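Visiting the Kaltden Woodworking School Open Day

My sister-in-law had been after me for ages to come up to Kaltden for the open day at the woodworking school, and in March I finally ran out of excuses and went. I'm so glad I did! It's a long drive (the last stretch past Grirklow is all curves, and I got stuck behind a milk truck for most of it), but I pulled in a little before ten in the morning and there was still parking by the old sawmill, with coffee and cardamom buns set out on a trestle in the yard.

The school takes 18 students a year and they all seemed to be there, in aprons, very ready to talk. You start out in the lumber yard, where the boards are stacked with thin strips between them so the air can move through. I had no idea how long that takes. One young man told me that some of the thick oak had been sitting there since before he applied, and he patted it the way you would pat a horse. From there you go through the drying shed, which smells wonderful, and then into the machine room, where they had everything switched off except one planer. They ran that every half hour for a crowd of us with our fingers in our ears.

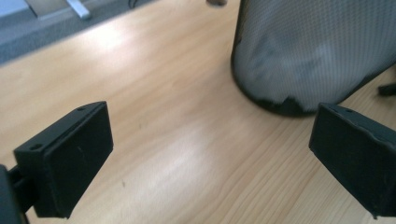 After the machine room came the part I liked best, a talk on table tops by Ilari Saarela, who has taught at the school for years and speaks so softly that we all ended up leaning in. He went through how a board swells and shrinks across its width with the seasons, and why a top has to be fastened so that it can move a little. He is fond of pale tops, like the light wooden one in the photo, and said people buy them for the brightness and then spend the first year worrying about coffee rings. His advice was to wipe up spills, stay away from harsh cleaners and then try to relax about it. Somebody asked about red wine and he just closed his eyes for a second, and everyone laughed.

He also passed around samples of different finishes, oil, wax, soap and a couple of hard varnishes, and let us rub them with our thumbs. I would have sworn I'd prefer the oil, but the soap finish was so soft that I kept going back to it. You do have to redo it pretty often, so I don't know that I'd keep up with it at home. I know what I'm like.

Lunch was pea soup in the dining hall, and I sat with a retired couple from Wirno who come every year and had strong opinions about the bread. They told me to skip the gift shop line until after two, which was good advice, and to make sure I saw the veneer room upstairs.

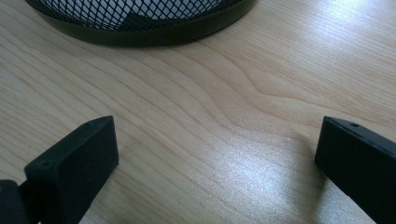
So up I went. The veneer room is small and very warm, and the sheets are kept flat in wide drawers with a handwritten card on each one. The teacher there showed us how two sheets cut one after the other from the same log can be opened like a book, so that the pattern on one side mirrors the other. She let a little girl try it with a pair of walnut sheets, and you should have heard the gasp when they lined up. There are 382 sheets in the collection, the oldest of them given by a piano maker named Alarcón when he closed his shop, and those are only brought out for the open day.

I finished in the student show, where everything is for sale. There was a rocking chair I went back to three times, but it was 800 and I had promised myself to be sensible, so I came home with a butter knife and a footstool with slightly uneven legs, which I love. The footstool was made by a first-year student who carried it out to the car for me and asked me to send her a picture once it had found its spot.

If you're thinking of going, wear flat shoes, since the yard is all gravel, and bring a sweater for the drying shed. Entry is free, the soup isn't, and the buns were gone by eleven.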